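Stedcombe sim demos: questions we keep getting

Last tidied in February. Ask Hằng Lại if yours isn't here.

What counts as one demo?
Start of reach to release, one object. If you wander off halfway, bin it. Don't save half a grasp and hope.

Do I need the real arm?
No. Everything in this batch is simulated, the Franka on its pedestal plus the table. Your login is enough.

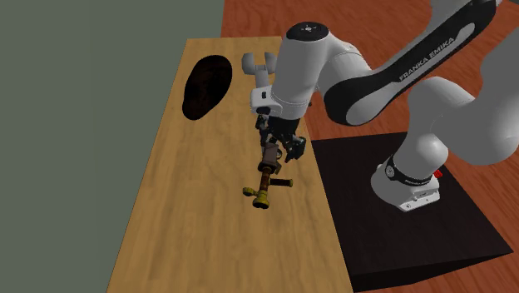
Pipe fitting held over the table, Franka arm, sim view.

How many do you want from me?
200 per person for this round. Trí Kiều did 43 in one sitting and then his grasps went to mush, so take breaks pls.

Should I always grab the same spot?
No!! Vary it. Top, side, whichever bit you fancy so long as the fingers can close on it. If every demo comes in from the same angle the model learns that angle and nothing else.

What about the awkward objects?
Same rules, slower. Anything with a hilt, straps, bits of cloth sticking out etc: come in close, check the wrist view before you shut the fingers, then close gently.
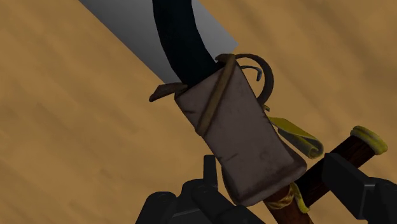 If it slips, carry on and try again in the same demo. Regrasps are useful, we keep up to 9 attempts. After that reset.

Do failed ones get deleted?
Not by you. Tag them "fail" and upload. Xóchitl Quezada sorts them and some go in to the training set as negatives.

My objects went through the table
Known bug. Reset the scene, don't save. Tell Phúc Nông which object, he has a list.

Where do uploads go?
The Talukder folder, not Stenddale. Stenddale is last round's and its locked now. Over 67 files in one go and the uploader hangs, so split them.

Can I use a mouse?
You can. Spacemouse is better. Spares in the Ukmont cupboard, sign them out.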